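Visit report: Prarkwood dye house, Indidlow

The Prarkwood works stands on the east bank of the river at Indidlow, in a former corn mill. The visit was arranged through Domnica Bucur, who runs the dye floor, and took up most of a morning in May.

Water comes from a borehole in the yard and passes through a softener before it reaches the header tank. Hardness is tested at the start of each shift. Iron causes more trouble than calcium, as it dulls the yellows and turns tannin browns towards grey. The filter bed was relaid last winter and the old sand is still heaped behind the boiler shed.

Two winch machines handle the piece goods. The older, known as Ilie, takes a short rope of cloth and is kept for sampling and small orders. The newer, Gretell, does the bulk work. Both are steam heated by closed coil. The temperature rise is set by hand on Ilie and by a cam controller on Gretell, and the cam for cotton was on the bench for re-cutting.

Dark shades on cotton are the main trade. Salt is added in 2 lots, the alkali later, and the bath is held at temperature for an hour before the drop. Rinsing takes longer than dyeing. A deep brown may need 10 changes of water before the run-off is acceptable, and Ms Bucur would like to bring that down by soaping hotter. 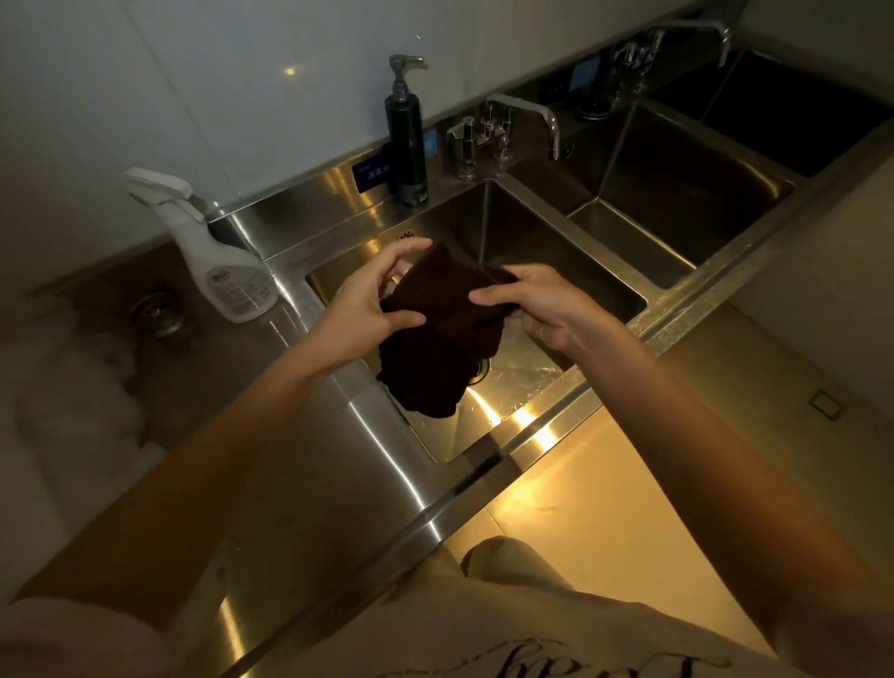 Hand testing for loose colour is still preferred to the meter for the last rinse. A white cotton strip is pressed against the damp sample, dried and compared with the grey scale under the north window. Anything below the agreed grade goes back for another soaping. Records are kept in a ledger by recipe number, with a cutting stapled to each page.

Effluent goes to a settling tank holding roughly 12 hours' flow, then to the sewer. The sludge press was out of use, awaiting a diaphragm. Visitors should note that the upper drying loft is reached by ladder only.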